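Nustside countertop ice cream maker, the 2 quart one - long review, short version is keep it but read the bit about the lid

Had this since April. Bought it at Firisa when they were clearing out last year's color, paid $114, regular price is more but I have never seen anybody pay it. Writing this fast before dinner so excuse the mess.

What it is: freezer bowl type. No compressor. You freeze the bowl, pour in the mix, it turns, you get ice cream. If you want the kind with its own cooling you are looking at a whole other price and a machine the size of a microwave. Didn't want that. Small kitchen.

Setup. Easy. Bowl, paddle, lid, base. Washed everything by hand like the booklet says. The booklet is bad btw, the English pages skip from chilling the bowl straight to cleaning and you have to look at the drawings to figure out the paddle goes in before the mix. Put the paddle in first, start the motor, THEN pour. Poured first the first time and the edge froze solid before I got the lid on. Had to let it thaw and start over.

Freezing the bowl. Box says overnight. Overnight isn't enough in my freezer, which is old and stuffed. A full day and it works great. Shake it, if you hear sloshing put it back. I just leave it in there all the time now, takes up the spot where the peas used to be.

Time to churn: vanilla custard base was soft serve thickness at 34 minutes, starting from fridge cold. Warm base, forget it. Chocolate is slower. Sorbet is faster and honestly better out of this machine than anything with cream, the lemon one came out smooth like from a shop.

Noise. Loud. Not blender loud but you will not watch tv in the same room. It's a grinding hum and then near the end it goes lower and starts to click, thats the paddle slipping because the mix is thick. Means done. Scared me the first time, thought I'd broken it. My old Nomer was quieter but it also never got anything past milkshake so.

The lid. Main complaint. Clear plastic, locks with a quarter turn, and the little tabs are thin. One of mine has a white stress mark already. The hole on top for adding stuff is too narrow for anything bigger than chocolate chips, so cookie pieces have to be crushed or stirred in by hand after. I wrote to Nustside about the tab, they answered in two days and offered a new lid if I paid shipping. Fine I guess. For this money should be free.

Capacity - they say 2 quarts, don't believe it. Fill to the line and it climbs up into the lid when the air gets in. I make three quarters of that and it fits. Enough for four people with seconds, or one week of me.

Cleaning. Bowl needs to come back to room temp before you wash it or the water freezes on the wall, learned that. Paddle has a seam where custard hides, use a bottle brush. Base wipes off. None of it goes in the dishwasher, some listings say the paddle can, booklet says no.

Serving. It comes out soft. If you want scoops that hold up on a cone, it needs a few hours in a flat container in the freezer. Shallow is better than deep, hardens evenly. Cups are more forgiving, you can eat right out of the machine.

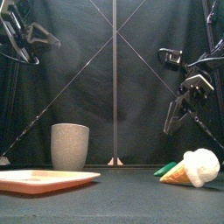
Can you make two batches in one day? Only with a second bowl, they sell it separately and it fits the older base too. One bowl needs the full day again in between.

Compared to the Dvorak my sister has: hers has a timer and a nicer lid, costs more, bowl is smaller. Texture the same, we did vanilla in both and couldnt tell. If you always forget things get the one with the timer. Mine just runs until you turn the knob.

The listing had 1,013 reviews when I bought and most of the one star ones are people who didn't freeze the bowl long enough. The rest are the lid. They're right about the lid.

Four stars. Would buy again on sale, not at full price. Peach next, if the store ever gets decent ones in.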